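Kerr Lake boondocking – is the 2,000 foot loop worth it?

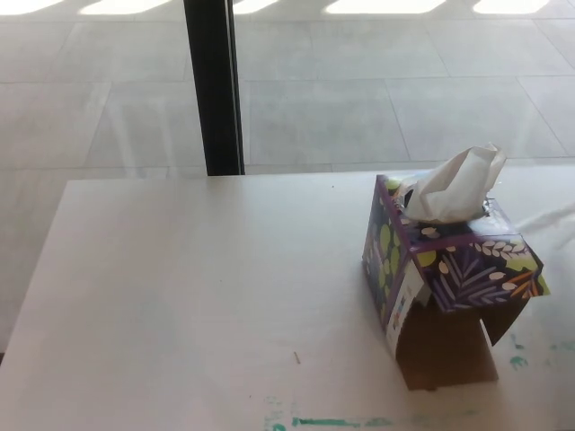 Light on the tile floor, beyond the table.

dustyroads22
Got into Dristville on Monday and I'm doing laundry and catching up on email before I head up to Kerr. Last time I stayed on the lower flats and the wind about took my awning off. Has anybody gone up to the loop lately with a trailer? Mine's 22 feet and I am not a great backer-upper.

Danylo Z
We were up there in September with a 17 footer and it was fine. First mile is washboard, then it smooths out. Take the left fork at the cattle guard – the right one goes to Urard and you will NOT find a place to turn around. Ask my wife how I know.

campkettle
I'm going to disagree with Danylo. Maybe fine for 17 feet, but I dragged my hitch twice in that wash and bent a stabilizer. With 22 I'd stay on the flats and park nose to the wind.

Danylo Z
Which wash? There's only the one little dip when you go left.

campkettle
The little dip, yes. It isn't little after a rain!

Da-eun Hwang
Skip both and go to Dosuscombe. It's higher and cooler, and the sites are pull-through (hooray). The downside is the generator crowd on weekends, plus no signal unless you walk up to the water tank.

dustyroads22
Pull-through has my attention. Is there a dump station, or do I come back to town for that?

Da-eun Hwang
Back to town. The one by the feed store takes cards now.

dustyroads22
OK, trying Dosuscombe first. My odometer says 3,709 miles since I left home and I'd like to keep my stabilizers.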